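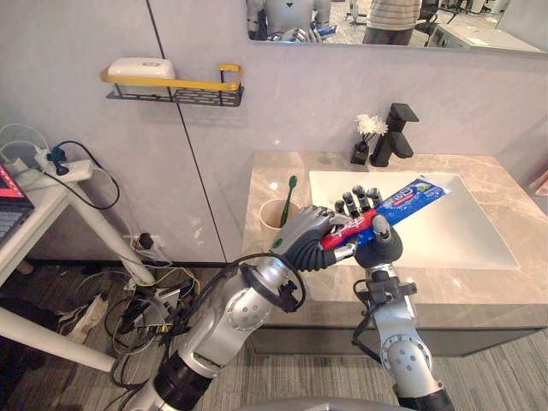 Somebody in my replies thinks I should "let the kids have their fun" and stop asking how often the thing works. Fine, they're having fun. I've sat in on the Brillbridge course project three times now and I've seen it. I'm still going to ask how often the thing works.

2024-06-20, thread. Mute me if you came for the birds.

The project is called Idumum. Undergrads, one term plus whatever they can stand of the summer. Two robot hands, a mock bathroom, a mock laundry corner, and a plan to show it at Bangera in August.

My role is "outside reader." I read the plan, I come to sessions, I write a page at the end saying what I believe and what I don't. No pay. They do have good coffee.

### The toothpaste thing

Two chores on the list. Chore one is toothpaste, chore two is laundry. You'd assume laundry is the hard one. I'd have put money on it.

Toothpaste is nasty, though. It's a soft tube that changes shape every time you touch it. One hand on the cap end, the other further down the tube, and both of them have to agree about where the tube is. I can't do that with my coffee hand and my other coffee hand before 7 a.m.

So I respect the choice of task. I want to say that clearly, because the rest of this is going to sound sour.

The plan says the robot will "handle daily hygiene items." Plural. Items. I have seen toothpaste. I've asked for a list of the other items and been told the list is coming.

One team member told me the word "items" was in there for flexibility. I was in grant writing for a while. I know what flexibility means.

I'd also like to know whose sink this is supposed to generalize to. The practice vanity has a nice clear counter by my standards. Mine has a razor, four dead contact lens cases and a hair tie that belongs to no living person. Put that in the test and I'll be impressed by whatever happens.

They wrote the clutter idea down. Let's see if it survives to August.

### About that number

OK, the number. The poster draft says the system was "trained and validated on 2,181 attempts." Big bold type, right under the title.

First thing I asked: attempts at what? Because if a person is steering the arms, that's an attempt by a person. If the software is driving, that's an attempt by the software. Both are useful and they shouldn't be in the same pile with one bold number sitting on top.

They were in the same pile.

To be fair to the team, the piles got split the same afternoon. There was a bit of groaning. The logging tool is called Funon, a homemade thing from an earlier class, and it has a field for "who's driving" that was left blank for most of the spring. Somebody has to go back through the recordings now and fill it in by hand.

I don't think it was dishonest. I think it was a blank field and a deadline. That's how most of the bad numbers I've met in my life got made.

Second thing: "validated" is doing a lot of work for a word with no sentence attached. Validated how? Same tube? Same spot? Same person resetting the tube to exactly where the last good run started? I reset the tube myself a few times one day, badly, on purpose. I recommend this to every outside reader.

I'm not going to post what happened because they asked me to wait for the proper trials, and that's reasonable.

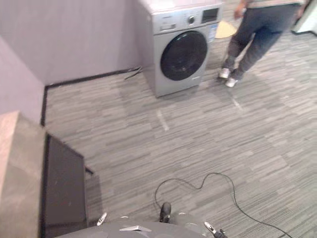

Why not simply score every run from now on and publish that? Practice runs get abandoned halfway for all sorts of reasons, like lunch, so the score would mostly tell you about lunch.

What they need is a fixed set of trials, declared ahead of time, with the rules on paper. We settled on 10 per chore, in a row, no do-overs. If a hand freezes on run four, run four is a fail and you go on to run five.

You would not believe the negotiation over "in a row."

Someone wanted a warm-up. I said have all the warm-ups you like, then say "starting now" out loud and the warm-ups are over. Someone else wanted to drop the worst run "like they do in diving." I looked it up later and that isn't quite what they do in diving.

### Laundry, or: the floor is part of the test

A front loader has a round door at an awkward height, a knob and a dark window you can't see much through. People crouch. I crouch and make a noise.

The plan has one line on this: "robot approaches machine and operates door." I asked which part of that sentence was finished and got a long pause.

Approaching is its own problem. There's carpet and there's a cable trailing over it. I've asked them to write in the report whether the cable is on for the scored runs, where it lies, and if a person has to move it. A person who moves the cable is part of the system! Put them in the diagram!

This got more pushback than anything else I said. The argument was that the cable is "temporary." Everything in a student lab is temporary. The temporary things are what you test with.

Same goes for people walking near the machine while they're setting up. Totally normal. I only want to know if the room is clear once a run starts, and I want that as a rule and not as a vibe.

A smaller gripe: "operates door" could mean open, close, or lean on. They've agreed to say "opens door from closed, unlatched by the robot." Six words and a comma, and it took most of a session.

### Looking at hands

One thing I had wrong. I came in with a speech about fingers. Human-shaped hands look great on a poster and I figured that was the reason for them. A plain two-jaw clamp could hold a tube. So could a clothespin.

The counterargument from the team was that one pair of hands has to do both the tube and the door, and they didn't want to stop and swap tools between chores. That's a decent answer. I'd still like to see the clothespin version as a baseline.

Nobody wants to build the baseline. It's the least fun job in any project. I said I'd bring the clothespin.

The other thing I've come around on is the low camera view. I assumed it was there to look technical. Then I spent a session going through the recordings and it's where I learned the most, mainly because you get hardware and carpet and no smiling people. Three fingers hanging out from under some dark cloth, a metal arm section, and that's your whole show. Very hard to oversell.

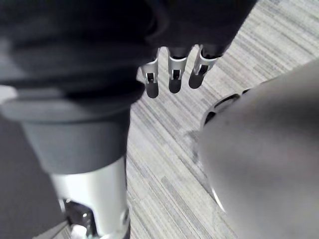

### Things I asked for in writing

Posting these so I can't pretend later that I asked for something else:

- The attempts split by driver, person or software, with the unknowns listed as unknown. If that leaves a small number for the poster, use the small number.
- Ten straight runs per chore with the tube put down by somebody outside the team. I'll do it. I'm bad at it, as mentioned.
- A note for every time a human touches the robot, the tube, the washer or a cable during a scored run.
- The full recordings, including the dull ones, from the head view and the low views both. I don't trust a highlight reel, mine included.
- One cluttered sink run. Just one. I'll supply the hair tie.

Reply from the team came back the next morning: yes to the first three, "probably" on the recordings because of storage, and a question mark on the clutter. A literal question mark, alone in the message.

I'm going to hold out on the recordings. Storage is cheap and the boring footage is where you find out what a hand does between jobs. A lot of mine is just fingers pointed at the carpet, white bands across the joints, thumb off to one side. You stare at that long enough and you start asking better questions. Mine was "is this run over, or is it stuck?" The log didn't say. It should have a field for that too.

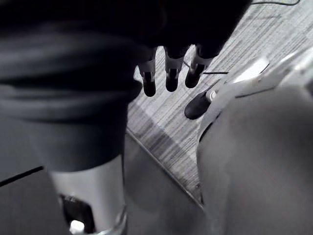 ### Where I am with it

Bangera gives each team a 15 minute slot. Two chores, setup included. I've told them to show one chore and talk about the other. They've told me they'll show both.

My guess, on the record: toothpaste goes OK if the tube starts where they like it. Laundry I wouldn't put in front of an audience yet. I'd be glad to be wrong and I'll post it here if I am, same size font.

A few people are asking if I'd have one of these at home. I have a toothpaste tube and I have hands. Ask me again when it can find the other sock.

For the person at the top of the thread: one of the students came over as I was packing up and asked if I could be there for the scored runs "so it counts." I said yes. So that's a chunk of my summer.

Replies are open. If you've run trials like this for a class and have a scoring sheet you don't hate, please send it. Ours is two columns and a coffee ring.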